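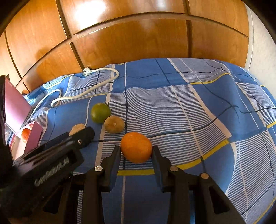 青いチェックのベッドカバーとオレンジ

プリン町国際交流住宅「フィルナル館」(Firnar)居住者会議 議事録
10月 定例
開会 19時05分(予定は18時30分)
場所 一階談話室
議長 Nermin Kahraman
書記 二階北側の者(前回欠席したため指名された)

1 前回議事録の承認
前回の議事録について、三階から「発言していないことが書いてある」との指摘があった。議長が読み上げたところ、発言していた。訂正なしで承認。
なお、住宅名の表記を「フィルナル」とするか「フィルナール」とするかは、今回も決まらなかった。玄関の表札と郵便受けで表記が異なる状態を当面維持する。

2 果物の共同購入について
春から続けている柑橘の共同購入について、議長から報告。仕入れ先のDönmez青果店より、次回から一箱50個入りのみの扱いになるとの連絡があった。これまでの20個入りは廃止となる。
一階から、50個は多いとの意見。二階から、前回の20個も多かったとの意見。三階から、前回は一つももらっていないとの意見。最後の意見について確認したところ、当人は配布日に旅行中で、取り分は隣室が「傷む前に処理した」とのことであった。隣室からの異議はなく、謝罪もなかった。
協議の結果、次回は一箱のみ注文し、配布は階ごとに行う。不在者の取り分は48時間まで取り置く。48時間の起算点をめぐって15分ほど議論になったが、箱を開けた時刻を蓋に書くことで落ち着いた。油性ペンは議長が用意する。
余った場合にマーマレードにする案が出たが、昨年の鍋の件を覚えている者が多く、採決には至らなかった。

3 洗濯室の利用時間
現行の22時終了を23時まで延ばしてほしいとの要望が、三階から文書で提出された。文書は四枚あり、うち三枚は乾燥機の音に関する考察である。
洗濯室の真上の居室から反対意見。脱水時に本棚が少しずつ壁から離れていくとのこと。議長が「どのくらい離れたか」と尋ね、「測っていないが、裏に落ちた本が取れるようになった」との回答があった。これを利点と見る向きもあり、議場はやや混乱した。
採決。延長に賛成13、反対は真上の居室を含む残り全員で、否決。三階は文書の返却を求めたが、保管することとした。

4 暖房の切替え
設備管理のPlanhamより、暖房の試運転を今月中に行うとの通知があった。各室とも在室が必要。時間帯は「午前または午後」と記載されている。
昨年も同じ通知を受け取り、半数が一日中待ったことを踏まえ、議長が電話で時間を確認することになった。昨年も議長が電話をし、「午前または午後」との回答を得ている。
窓際の放熱器の前に家具を置いている室は、当日までに動かしておくこと。二階南側から、ベッドは家具に含まれるかとの質問。含まれる。

5 共用の寝具について
来客用の寝具が戸棚に戻っていない件。貸出簿の最終行には「すぐ返す」とのみあり、名前も日付もない。筆跡について心当たりを尋ねたところ、全員が下を向いた。
次回までに戻っていれば不問とする。貸出簿には氏名欄を設ける。これまで氏名欄がなかったことについて、書式を作った者(書記)から釈明があったが、議事録には残さないでよいとの了承を得た。

6 その他
・自転車置場の屋根の雨漏り。バケツを置いた者に感謝する。ただし通路の中央には置かないこと。
・掲示板の画びょうが20個あったはずだが、現在は三つ。掲示物は二枚まで重ねて留めてよい。
・談話室の時計が七分進んでいる件。遅刻対策として意図的に進めてあるとの説明があったが、全員がそれを知っているため、効果は開会時刻のとおりである。
・玄関灯の電球は交換済み。

7 次回
11月、18時30分開会。茶菓の担当は一階。前回のような「各自持参」は担当を果たしたことにならない旨、議長から念押しがあった。

閉会 20時50分(談話室の時計では20時57分)

宿題
議長 Planhamへの電話、Dönmez青果店への注文、油性ペン
書記 貸出簿の氏名欄
三階 洗濯室の件の再提出は一枚以内とする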